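Ticket 4000 - Stivis face mist, pump stuck
Status: open

Customer Lakmal Wickramasinghe. Bought the 300 ml Stivis, sprayed twice then nothing. Nozzle rinsed in warm water, no change. Swapped pump from the Cutano toner, fits but leaks at teh collar.
Batch 343 again?? check w/ Widbridge.
Refund or new pump, customer dosnt mind which. Wants it before the weekend trip. 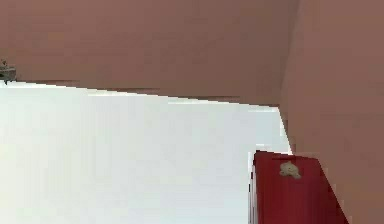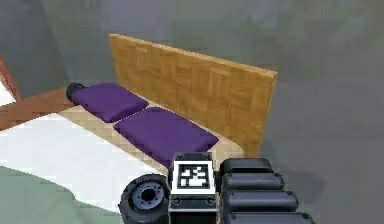

Teoh Beauty Customer Care Team

Update: new pump going out today, Tirta Liew to follow up.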